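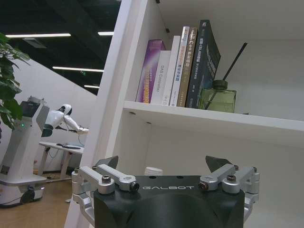
My sister-in-law says books should be shelved by height, tallest at the left, and that anyone who does it by subject is showing off. She told me this at her own table, with her mouth full, and I have been arguing with her in my head ever since, mostly in the shower, where I win.

Her case, as I understand it, is that a bookshelf is furniture. It holds things up and it is looked at. People who own books have read them already or never will, and in neither case do they need to find them in a hurry. So put them in a slope, dust them at Easter and get on with your life.

My case is weaker than I would like. For most of my adult years I kept my books by subject, with sub-headings, and I could not have told you where anything was. Is a history of sugar a cookbook? Is a memoir by a gardener gardening? I once owned a book on the draining of swamps that moved house within my house 5 times, and finished up beside the atlases, where it seemed happiest. I have never opened it. I have become very fond of it.

What bothers me is the lean. Put a handful of books on a white shelf, upright, with nothing at the end, and over they go, like commuters on a tram taking a corner. You straighten them and they go again. There are two schools of thought on this. One buys bookends. The other lays a couple of volumes flat at the end of the row and pretends it was a decorating decision. I belonged to the first school until I priced a decent pair at Dalgleish, the homewares place that took over our old hardware shop, where a brass-look pelican costs more than anything it would be asked to prop up. I now belong to the second.

Then there is the matter of office shelves, which are a different animal. At home a book is there because somebody wanted it, or was given it by an aunt. At work a book is there because it was there when you started. My first employer, a surveying outfit called Goder, had a whole bay of manuals for equipment it had sold off before I was hired. We dusted them. When the firm moved floors we boxed them, labelled the boxes, carried them up and put them back in the same order. I asked whether we might leave them behind and was told they made the place look established. I suppose they did. Clients used to glance at them while waiting, and I never saw one reach.

I have a soft spot for that bay all the same, because it taught me that a shelf is mostly a set of claims. The dictionary claims that we spell things properly. The style guide claims that we agree. The fat thing on leadership, spine uncracked, claims that a manager went to a conference in May and came back with a tote bag. You can learn a good deal about an organization from its shelves – chiefly what it hoped to be when it had money.

White shelves make all this worse. On dark timber a small row of books looks like the start of a library. On white it looks like a row of teeth. Everything shows: the dust, the gap, the fixings on the underside that you were sure you'd never notice from a chair. I have a white unit myself, a Jusico, which came flat in a box with 223 pieces and a sheet of drawings in which a cheerful round-headed person did everything with one hand. It took me an entire long weekend. One of the shelves slopes a little. My sister-in-law, on her first visit, put a pencil on it and we all watched.

She has since offered to come over and do the whole unit by height. It would take 20 minutes, she says, and I could make the tea. I have told her I'll think about it. I'm aware that her own shelves look lovely, a long smooth hill running down from the art books to a pocket guide to wading birds, and that she can lay her hand on anything she owns because she remembers how big it is. I find this very annoying. I had expected the system to fail her by now.

In the meantime I've gone back to mine, or what remains of it. The top shelf is novels. The second is things I mean to read, the third is things I've told people I have read, and the bottom one is cookbooks and swamps. I took 30 books to the church sale to make some room and came home with a few others, one of them very tall. It won't stand up on any shelf in the house. I've laid it flat at the end of the novels, where it is keeping them more or less vertical.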